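Shared Kitchens Upkeep Program
Progress Report to the Barrientos Fund, Second Period

Summary

Reditik operates the shared refreshment areas at the Flaston building under a grant from the Barrientos Fund. This report covers work completed between March and August. Spending remains within the approved amount, and the main targets for the period have been met, with the exception of waste sorting, which is discussed below.

1. Counter clearing

The agreed schedule provides for clearing twice on each working day, at 10:30 a.m. and again at 3:00 p.m. In this period 535 clearings were entered in the log across all areas. A further 29 were missed, most of them in the two weeks when the building was short of cleaning staff. Missed clearings were made up the following morning.

Disposable cups continue to be the most common item left behind. Users set them down at the back of the counter, against the wall, where they tend to tip over and gather other litter. Staff have been asked to start with this part of the counter and to pay attention to the space near electrical outlets, where spilled drinks are a concern. 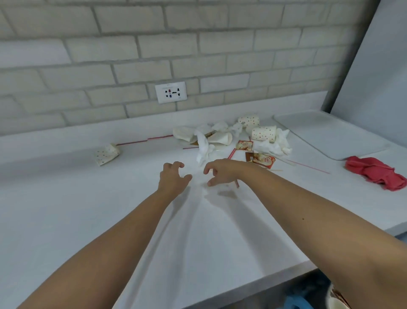

Polka-dot paper cups left on the white counter by the brick wall, Flaston refreshment area.

Cups are now bought through Pritari in cases of 300. Monthly use has fallen slightly compared with the first period, although it is too early to say whether this will continue. A request to supply washable mugs in one area is under review, and a cost estimate will be sent to the Fund separately.

2. Waste collection at the counter

The original plan called for a floor-standing bin at the end of each counter. Users often left light items such as tissue, straws and empty sachets on the surface. Under the revised procedure, staff bring a small wastebasket up beside the counter, fill it there, press the contents down and empty it at the main collection point. Trays are left in place until the loose waste has been removed, and the surface is then wiped.

Paper cups, snack wrappers and tissue are still going into the same wastebasket. The sorting target set in the grant agreement has therefore not been reached. Reditik proposes to add a separate cup collector in each area at no additional cost to the Fund.

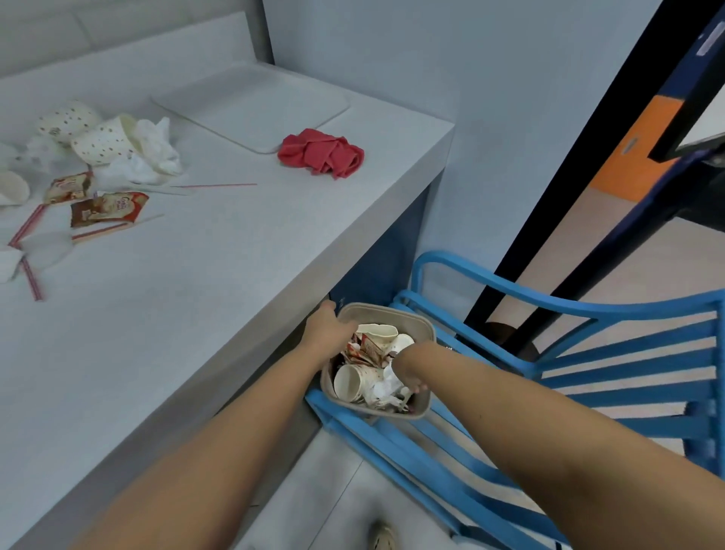 3. Plans for the next period

Cup collectors will be installed at all 5 areas by November. The clearing log will be revised to record sorted and unsorted waste separately, and a short notice on where to leave used cups will be posted above each counter. The afternoon clearing may be moved to a later time on Mondays, when use of the areas is heaviest.

Reditik requests the release of the third installment on the terms already agreed. The expense statement and a copy of the clearing log are attached.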